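How to Get Your Name on the Ballot for Town Council

Running for a local seat is a lot more doable than people think, and I love walking first-timers through it! Start at the clerk's office in Zallthorpe and ask for the candidate packet. Read the whole thing before you ask anyone to sign.

You need 100 valid signatures from registered voters in your ward. Aim higher, though. Dalia Slaoui turned in 27 extra last time and used up nearly all of them.
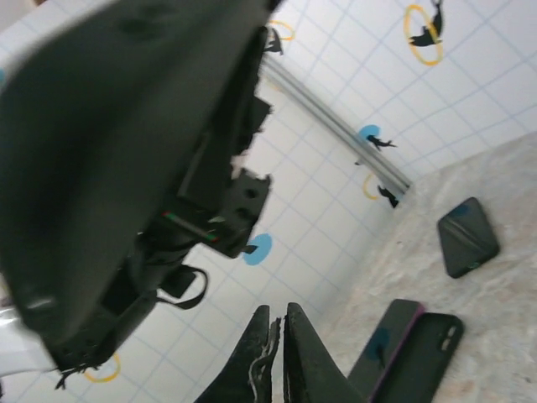
Can a voter sign for more than one candidate?

Only if the ward has more than one open seat. Check the first page of your packet, where the number of seats is printed.

Next, go knock on doors (early evening is great, and people do love to talk!). Have each signer print their name, sign, and write their full street address. 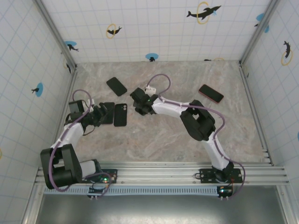
Once your sheets are full, number the pages and get the last one notarized. Make copies, then hand the originals to the clerk before 5 p.m. on deadline day in August. Ask for a stamped receipt and keep it with your copies.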